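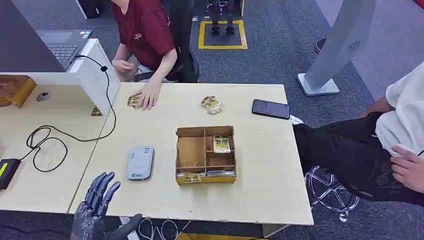

Putting the dividers before the desk layout makes no sense, wrote one Rastbridge user after the last version, you end up lifting a half-full box to slide the power bank out from behind it. Fair. Order is changed. Desk first now, then box, then packs.

February
By the Pleltum guide desk

3. SETTING UP THE SORTING STATION

For the Pleltum divided box, sealed card packs only. Loose cards are section 6, don't mix the two.

3.1 The desk

1. Pick a table at least 900 mm wide. Plain top. Tablecloth off, the box creeps on fabric.

2. Wipe down, let it dry fully. Foil wrappers pick up anything sticky and you won't get it off without a mark.

3. Chair in, sit down, do the rest seated. Reach is different standing up and you'll put the box too far back.

4. Box goes in the middle, yellow edge towards whoever is loading. If two people share the table, face each other and agree on whose side is the front before anything goes in. Saves an argument.

5. Unsorted packs in a small pile behind the box, off to your stronger hand. Keep the pile low. Foil on foil slides.

6. Phone at the back, screen up. It's for the tally (see 3.4) and you want to glance at it, not pick it up every time.

7. Power bank off to the side. Never in the box. It fits, people do it, the corners catch the packs.

CAUTION: no drinks on the sorting table. Coffee goes on the other desk. A wet pack is a damaged pack even if the cards inside are fine, and Rastbridge won't take it back.

3.2 The box

1. Before loading, run a finger down every divider. All should sit right to the bottom. A divider riding high will tip the first time you lean a pack on it.

2. If one is high, press down at both ends together. Don't thump the middle, it'll bow.

3. Check the compartments for scraps. Torn wrapper corners hide in the back ones.

4. Choose your order and write it on paper. By set, by colour of wrapper, by who ordered it, doesn't matter. What matters is that the next person can read it.

5. Leave the largest compartment for last. It's your overflow and you'll need it sooner than you think.

NOTE: the stepped top edge is at the rear. If you have steps at the front you've got the box turned around. Easy to miss when it's empty, annoying once it's full.

Any leads on the table get routed before loading as well. Run them flat with a bit of slack, well away from the box corners. A tight lead gets snagged by a sleeve and takes the box with it. 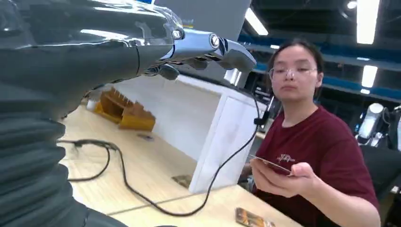
Can I load the box while it's still in its shipping sleeve? Take the sleeve off first. It squeezes the sides in and the end compartments come out too narrow, so packs go in bent at the crimp.

3.3 Loading

1. One pack at a time. Pick up by the crimped ends, not the flat. Squeezing the flat shifts the cards inside.

2. Packs stand upright, back against a divider. A slight lean is fine. If one slumps, put another beside it.

3. Front compartment is different. Packs can lie flat there. Use it for anything you're not sure about, such as a torn crimp, an odd wrapper or a set you don't recognise.

4. Maximum of 4 packs standing per compartment. A fifth will go in if you push. Don't push.

5. Fill from the right hand side if you're right handed, left if not. Means your wrist isn't dragging over packs already placed.

6. When the pile is down to the last few, spread them out flat and look for doubles stuck together. Static does this, worse on dry days.

CAUTION: rings, bracelets and watch straps off. Foil scratches very easily and the mark shows under any light at all.

If a pack is dropped on the floor, stop, pick it up, look at both crimps. Sound, back to the unsorted pile. Split, front compartment and note it in the tally. Don't open it to check. Not even a bit.

3.3a Marking the spot

For stations that get packed away each night. You want the box back in the same position tomorow so the layout sheet still makes sense.

1. Tape at the front corners. Any bright colour that shows up on your surface.

2. Short strips. Long ones lift at the ends.

3. Working on a board instead of straight onto the table? Mark the board, then mark where the board sits. Two lots of tape, two different colours if you have them.

4. Press down, wait a minute, then rub again with a thumb nail.
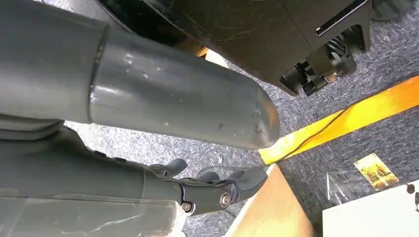 Fig. 3: Coloured tape and wooden board.

Peel tape slowly at the end of the job, low angle. If it leaves glue, warm damp cloth, then dry. Do not scrape. Wamwood tops in particular lose their finish to a scraper and it's not covered.

3.4 The tally

1. Open a note on the phone, or use the paper sheet. One or the other. Both means two totals that don't agree.

2. One line per compartment, same order as your layout paper.

3. Enter the number when a compartment is finished, not pack by pack. You'll lose your place otherwise.

4. Full Zapata carton is 299 packs. If your lines don't add up to that, check the overflow compartment first, then under the box, then your lap.

5. Short by one or two after all that, write the shortfall down and carry on. Don't recount the whole lot.

The tally form numbers run up to 2,013 and then start over. Put the month on each sheet or two of them will end up with the same number and nothing to tell them apart.

3.5 Emptying and moving

1. Never carry the box loaded, even a short way. Packs out first.

2. Empty from the back row forward. Tall back wall gives you something to rest your fingers on.

3. Take packs out in the reverse of how they went in, straight up. Dragging them over a divider nicks the crimp.

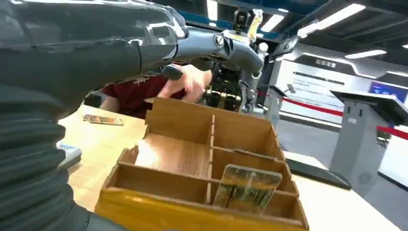

4. As each compartment empties, tick the line on the sheet. Then leave it empty. Topping it up from the next carton while the old one's still coming out is how sets get mixed.

5. When all of it is out, press the dividers down again, same as 3.2. They do work loose as packs are lifted.

6. Store the box flat, open side up, nothing stacked on it. Dry cupboard is best. Garage is ok in winter if its not damp.

Spare dividers: ask Pleltum for the set that matches your box. The older ones are a touch shorter and will rattle.

Loose cards, go to section 6. Damaged pack returns, section 7.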